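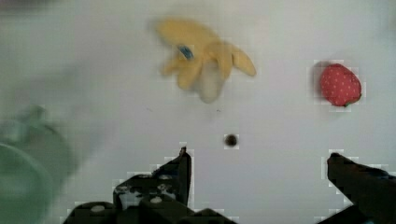

4.3 Checking the wrist camera stream

Applies to the Grullis wrist camera kit with Elska control software. Complete section 4.2 (mounting and cable routing) first.

1. Set the arm to Hold and confirm that the status light is steady.

2. Open a browser on the control computer and go to port 736. The stream page loads with the last saved profile.

3. Select Profile > Tabletop.

4. Open the gripper fully. Both fingers must be visible along the bottom edge of the picture, with clear table surface between them. If only one finger shows, loosen the bracket screw, turn the camera, and tighten again.

5. Place two soft objects on the table, well apart. Plush fruit from the Ermont practice set is suitable.

6. Set Exposure to 10 and press Apply.

7. Jog the arm slowly to one side and save a still while it is moving. Save a second still with the arm stopped.

8. Compare the stills. Blur in the moving still is acceptable at this stage. If the stopped still is also blurred, repeat the focus procedure in 4.2.

9. If square blocks appear around object edges, raise Bitrate to 1000 and press Apply. Restart the stream if the value does not change.

10. Press Save Profile.

NOTE: Small dark marks on a pale table can be picked up as objects. Wipe the surface and inspect the lens before calibration.

CAUTION: Keep hands clear of the gripper whenever the arm is out of Hold.

Error 1013: stream already open in another window. Close the other window and reload.

Continue with 4.4, Gripper calibration.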